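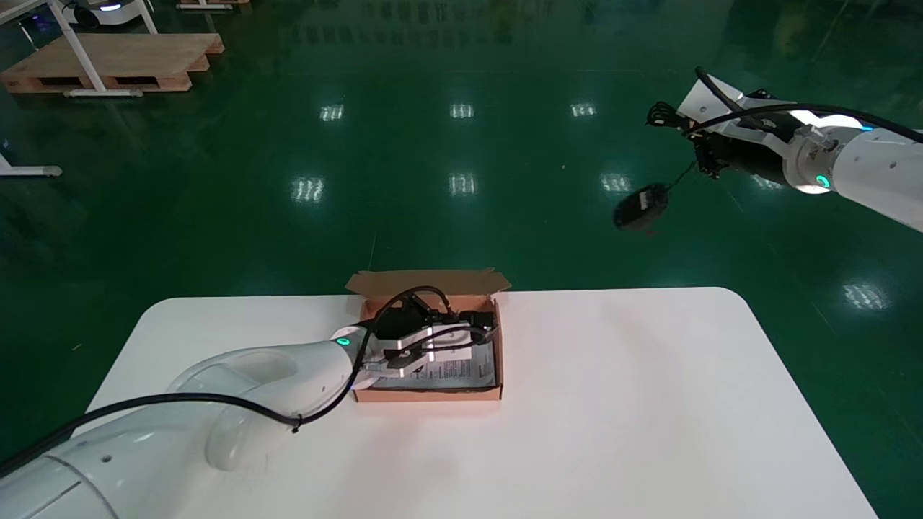 The box, open, with the printed sheet lying in the bottom

Should I keep the boxes and paperwork that things come in?
posted by Gulyás

Hello all! We are moving in April and my hall closet is packed to the ceiling with empty boxes — the mixer, the lamp, two phones, a Grarkard kettle that died ages ago. Every one still has its booklet inside. My heart says keep them, my back says please don't. How do you all decide?

Skameck
Oh, I feel for you, I was just the same before our last move! What worked for me was going by the return window. Once that passed, the box got flattened and went out with the recycling, and the paper moved into one folder in the kitchen drawer.

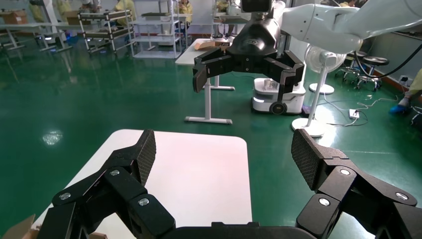

I did hold on to boxes for the breakable things, and I was so glad of it on moving day (the lamp rode in its own box, snug as anything). Do write the purchase date on the front of each booklet before you file it, and staple the receipt to it if you can. My folder has 19 booklets in it now and it still closes, just barely.

Dondus
toss em. most manuals are online. check the warranty first tho, some want the original packaging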